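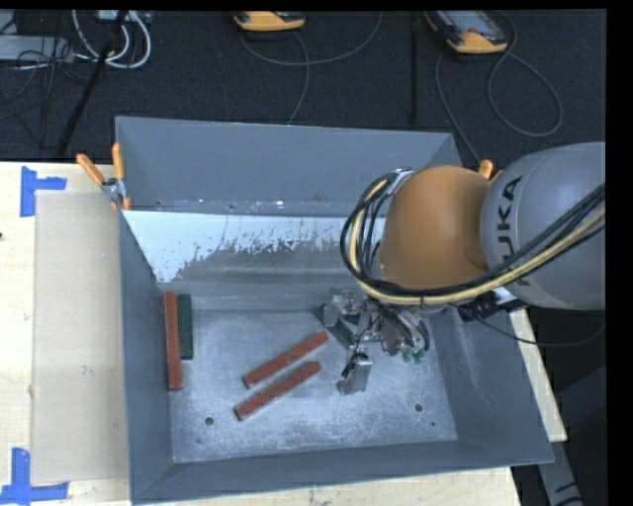
4. Entretien du bac métallique

Cette section concerne le bac de stockage Rikance à parois évasées, en tôle grise. Elle s'applique aux bacs posés au sol comme aux bacs montés sur châssis Jeler. Pour le remplacement complet d'un bac, voir la section 6.

4.1 Avant de commencer

Prévoir :
– une paire de gants anticoupure et des lunettes de protection ;
– une brosse en nylon à poils durs ;
– une raclette à lame plastique ;
– des chiffons non pelucheux ;
– le nettoyant neutre Pestport, dilué selon l'étiquette du bidon ;
– un niveau à bulle.

Attention : ne jamais se pencher dans le bac tant que l'installation n'est pas consignée. Les barres peuvent rouler ou glisser sur le fond nu.

4.2 Vider le bac

1. Consigner l'installation et poser le cadenas personnel sur le sectionneur.
2. Vérifier que les barres sont à température ambiante.
3. Retirer d'abord les barres posées sur les autres, puis celles qui touchent le fond. Les saisir par le milieu, à deux personnes au-delà de la charge autorisée sur le site.
4. Déposer les barres sur un support à butées. Ne pas les appuyer contre la paroi extérieure du bac.
5. Noter sur la fiche de suivi la référence du lot et l'heure de vidage.

Remarque : un film brun-rouge peut rester sur les gants après manipulation de barres oxydées. Changer de gants avant de toucher les documents ou le pupitre.

4.3 Nettoyer les parois et le fond

1. Brosser les parois inclinées de haut en bas, en commençant par la paroi du fond.
2. Rassembler les écailles et la poussière au centre avec la raclette, puis les aspirer. Ne pas utiliser de soufflette.
3. Passer un chiffon imbibé de nettoyant sur les quatre parois. Insister à la jonction entre la paroi et le fond, où les dépôts s'accumulent.
4. Essuyer à sec. Laisser le bac ouvert environ 2 heures avant de le recharger.

Attention : pas de solvant chloré ni de laine d'acier. La laine d'acier laisse des fibres qui rouillent et marquent le métal.

4.4 Contrôler l'état de surface

Les rayures claires et les petites éraflures sont normales sur un bac en service. Elles ne demandent aucune reprise tant que l'ongle n'accroche pas. Les zones où la surface s'écaille sont à surveiller : repérer leur contour au marqueur et comparer au contrôle suivant.

Mettre le bac hors service dans les cas suivants :
– fissure visible dans un angle ou le long d'un pli ;
– rebord déformé ou bavure coupante ;
– fond bombé, sur lequel une barre posée à plat bascule.

4.5 Vérifier l'assise

1. Poser le niveau sur le rebord avant, puis sur un rebord latéral.
2. Si la bulle sort des repères, desserrer le contre-écrou du pied concerné, régler, puis resserrer.
3. Contrôler de nouveau les deux rebords. Le réglage d'un pied modifie souvent l'autre côté.

4.6 Recharger

1. Poser les barres une à une sur le fond, sans les lâcher depuis le rebord.
2. Les espacer autant que possible et éviter de les croiser.
3. Ne pas dépasser 870 kg, charge maximale du bac, barres et calages compris.
4. Retirer les outils et les chiffons, puis déconsigner.

Pièces : jeu de pieds réglables, référence 277. Commande auprès du magasin Lawal, à l'attention de Sigita Hunt.

Section révisée le 28 avril 2020 par Perihan Güneş. Modification : ajout du contrôle d'assise (4.5), auparavant placé en section 6.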